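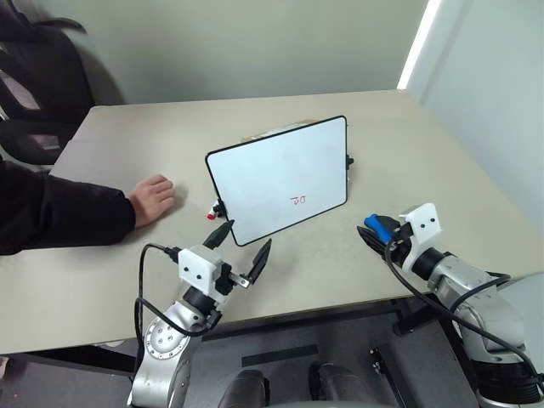
図1 卓上に立てた小型ホワイトボードと赤のマーカー

「手書きの単語は記憶に残る」は本当か
語学学習演習 班別報告書
執筆:Selina Wallner、Ismail El Idrissi

1. はじめに
手で書いた単語はキーボードで打った単語よりよく覚えられる、という話は語学の授業で何度も聞かされる。学習法の本にも書いてあるし、単語帳の帯にも書いてある。ただ、何と比べて、どれくらいの期間を置いて調べた話なのかまで書いてあるものは少ない。私たちの班はこの主張をあまり信用していなかったので、規模は小さくても自分たちで試すことにした。

2. 方法
参加者は同じ学部の学生60人で、手書き群とキーボード群に半分ずつ分けた。覚える単語には、既習かどうかの影響を避けるため、意味のない造語を使った。「Vurkotach=古い橋」「Igwe=薄い布」「Sornari=遅刻する」のような組である。手書き群は小型ボードか紙のどちらかに書き、キーボード群は各自のパソコンで打った。学習時間は両群とも同じにした。
テストは学習直後と4日後の2回。造語を見て意味を書く形式で、綴りは問わなかった。
なお、当初は手書き群を全員ボードにそろえる予定だったが、数が足りず紙と混在した。この点は後で問題になる。

3. 結果
直後のテストでは手書き群の平均がやや高かった。ところが4日後には差がほとんどなくなり、キーボード群の方が高い単語もあった。Sornariは両群ともよく覚えていた。「それっぽく聞こえる」という感想が多く、造語の作り方が甘かったのだと思う。
4日後のテストに来なかった人が手書き群に多かったことも書いておく。直後の点が低かった人ほど来なかったようにも見えるが、確かめていない。もしそうなら、手書き群の4日後の平均は実際より高く出ていることになる。

4. 考察
直後の差を「手書きの効果」と呼ぶことには、Wallnerは反対、El Idrissiは保留の立場である。手書き群は一語にかける時間が長く、その分だけ回数が少なかった。つまり比べたのは書き方だけではなく、速さと反復の回数も一緒に変わっている。さらにボードの人は書いては消し、紙の人は前の語を見返せた。これを同じ「手書き」としてまとめたのは設計の失敗だった。
事後アンケートの自由記述は全部で約410件集まった。「手で書いた方が覚えた気がする」という内容が目立ったが、そう書いた人の点が特に高いわけではなかった。覚えた気がすることと覚えたことは別に測る必要がある。
中間発表では「Costonの単語アプリなら差が出るのでは」という意見も出た。アプリには出題間隔の調整という別の要素が入るため、今回の問いには使いにくいと判断した。

5. 残った課題
同じことをもう一度やるなら、一語あたりの時間をそろえる条件と、回数をそろえる条件を分けたい。ボードと紙も別の群にする。造語は事前に別の学生に見せ、意味を連想しやすいものを外す。
今回のデータからは、手書きをやめるべきだとも続けるべきだとも言えない。少なくとも、単語帳の帯に書いてあるほど簡単な話には見えなかった。10月の再調査では、4日後の欠席者への連絡方法も先に決めておく。

役割分担
造語作成と採点:Wallner
募集、アンケート、集計:El Idrissi
本文:両名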